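Open Day at Vorkura: Two Arms and a Plastic Bin
Oct 27, 2023
By the newsletter desk
Print this item | E-mail this item

I finally made it to the Vorkura open day, and I stayed way longer than I meant to!

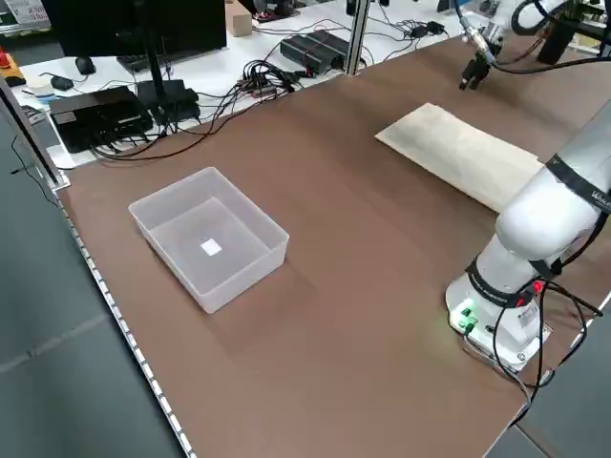
Someone near me wanted to know why anybody would need a robot to pick up an envelope, and the reply from the Vorkura side was that the envelope is the hard part. A block keeps its shape. Paper bends, slides and folds over on itself, and a gripper with two fingers has to find an edge it can hold. I'd never thought about that in my life, and then I thought about it the whole drive home.

The demo was called Pisance, and it's a sorting project (mail, small parcels, padded bags, that kind of thing). The idea is simple enough to explain to a kid: thing on the table, thing goes in the bin. They're working with two arms on a big brown table, and all the computer gear lives on a desk behind it. I'm a sucker for a messy cable desk, so I felt right at home.

What I liked best was how open they were about the numbers. The Pisance log stood at 3816 tries when we came in, and 357 of those were marked as misses. They keep every miss and go back over it. Most of them, we were told, are thin paper lying flat, where the fingers close a hair too high. The bag with the stiff corners is apparently a breeze.

I asked about speed too, and got a very patient answer. They could turn it up, but slow is easier to learn from, and they'd like 700 clean tries in a row before they touch that setting. Fair enough! I can't parallel park 2 times in a row.

The coffee was good, the parking was awful (use the Assunção side and walk through), and they let us ask anything, even the people who only wanted to talk about vacuum cleaners. In November the whole thing goes over to the Barum building for another open afternoon, with more table space and, I hope, more chairs. Sign up at the front desk if you want in.

Reader comments

papermill_kay: We went in the morning and my daughter now wants one to do her laundry. I'd take one for the junk mail.

Tobogganer: Did they say if it can tell a full envelope from an empty one? I had to leave before the questions.

oldlathe: 357 out of 3816 is better than my first year on the sorting floor.

Print this item | E-mail this item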